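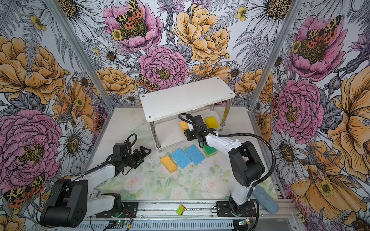 4. Setting Up the Open Enrollment Window

Complete Section 3 (Employee Records) before you start. You need the Plan Manager role in Erno.

1. Sign in and go to Benefits > Enrollment > New Window.

2. Enter the start and end dates. The default length is 26 days.

3. Under Eligible Groups, check each location that will take part. Dretside and Ventura are set up as separate groups and must be checked separately.

4. Click Add Plan and pick the medical, dental and vision plans you offer. Plans with no rates loaded are shown in gray.

5. Type the employer contribution for each plan as a yearly amount per employee, for example 1,840. Leave out the dollar sign.

6. If you offer a spending account, turn on Employer Deposit and enter the yearly amount (600 in the standard template).

7. Click Preview as Employee and read through every screen.

8. Click Publish.

Note: Invitation emails go out in batches of 25. A large group may not receive them all at the same time.

Caution: Contribution amounts lock when you publish. To change one later, you must close the window, and any elections already submitted are deleted.

Note: Lanance payroll files pick up new deductions on the first pay run after the window closes. If your plan year starts in March, check the Effective Date field before step 8.

To send a reminder, open the window and click Remind > Not Started. Employees with a saved draft are listed under In Progress.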